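Ticket 1088 - label printer drops offline after sleep, Dralholm shop
Opened by: Tsegereda Yilma
Assigned: Knut Hamann
Status: waiting on customer
Priority: normal

Tsegereda, 8:40 am
Label printer at the back counter goes offline every time the PC sleeps. Price labels queue up and never print. Turning the printer off and on fixes it till next time. Been doing this since the November update. Using Florum for the labels, same as the other shop.

Knut, 9:05
Thanks. USB or network? And what does the queue say when it's stuck, "error" or just "offline"?

Tsegereda, 9:20
Network, cable in the wall. Says offline. Queue had 40 jobs in it this morning, I deleted them all.

Knut, 9:50
OK. Checked from my side. Printer got a new address overnight, PC still looking for the old one. Set a reservation on the router so it keeps the same one. Removed the old port on the PC, added new one. Test page sent, pls confirm.

Tsegereda, 10:10
Test page came out. Then made the PC sleep, woke it up, tried a label. Offline again.

Knut, 10:25
Hm. Not the address then, or not only that. Turned off SNMP status on the port, that one lies about offline a lot. Also turned off power saving on the network card. Restart the PC, not the printer. Then sleep for 20 minutes and try again.

Tsegereda, 11:35
Better! Prints after sleep now. But labels come out shifted, the price is half off the bottom. They were fine before you re-added it.

Knut, 11:50
My fault, new port pulled in the default driver so label size went back to standard. Which size do you use? And what are you labeling first, so I can pick the right template.

Tsegereda, 12:15

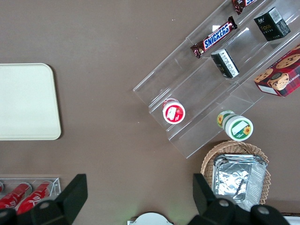

Size is the small Trarkell roll, the narrow one, no idea of the number. Template is the one for shelf edges. The steps on the clear rack have a really thin edge so the label can't be taller than it was, and I need the Snickers one first. Rest can wait till this afternoon.

Knut, 12:40
Got it. Narrow roll profile loaded, top offset set to 4, driver back to the old version. Print one only, dont run the whole batch. If the price is still low on the label tell me which way and I'll nudge it. Leaving ticket open until it's been through a full night of sleep.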